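16th May

Up before the alarm. Coffee, then straight to the gripper, which has been on my mind since the trouble with the left finger. Yesterday it closed fine with nothing in it and then came up short on anything with a bit of give. Craig Skinner thinks the fault is in the zero position and I think it is in the linkage, so we agreed I would do the linkage first and he would stay off the controls until I was done.

Power off at the base, tag on the switch. I went over the pivots one at a time with a cotton swab and a drop of the light oil from the Skovano kit, wiped off what was left, and worked each link by hand. The right side moved the way it should. The left had a small catch a little before full open. I backed the pivot bolt off a quarter turn, worked it again, and the catch was still there. Took the bolt out, found a smear of old threadlocker on the shoulder, cleaned it off with a blade and put it back. After that I couldn't feel the catch anymore, or only if I went looking for it.

Then the fingertips. I checked them for wear with my thumbnail. The left one has a shiny patch near the point but no groove, so it can stay until the new pair arrives from Kaplan. They were ordered in March. I wrote to them again and got the same answer as last time.

Power back on, ran it to open, and looked at it on the wrist camera to see if the two sides sat level with each other.
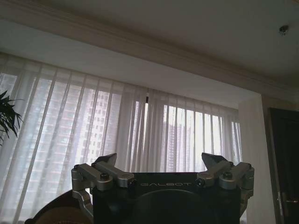
Zero and calibration

Craig took over for this part. He sent the fingers home, set the new zero, and ran 40 empty cycles while I wrote down the motor current at the start and at the end. It came down a little from yesterday. He says that is the oil and it will creep back up. Maybe so. I put it in the log either way, with his opinion next to it and mine under that.

One thing to remember for next time: the calibration page does not save when you leave it with the back button. You have to press Store and wait for the line of text to come up. We lost the first zero that way and had to do it over. I have put it on the Pustska sheet in capital letters.

Lunch late. Bread and the rest of the soup.

In the afternoon we moved on to grip trials. I like a plastic water bottle for these - it gives under load, and if the force is set wrong it shows up right away. Started with the force at 5 on the slider and went up in small steps, writing down each setting and how the hold looked on screen.
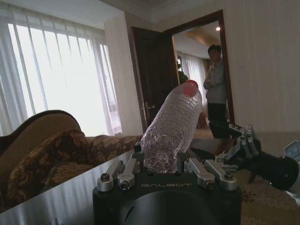 Notes for the log

Force: leave the default alone for now. Craig wants it lower for soft plastic and I want more trials before we change anything. The plan is 100 grips at one setting, with the same kind of bottle all the way through.

Bolts: paint marker on every pivot bolt once the new fingertips are on, so a loose one can be spotted without a wrench. Check them again at the end of each week.

Camera: wipe the lens before each run. Dry cloth only.

Spares: ask Grurkside if they still carry the short bolts. I have one left in the drawer and I don't trust the head on it.

Packed up the tools at six. Craig is writing up the current readings tonight and I said I would do the parts list, which I have not started. My hands still smell of the oil.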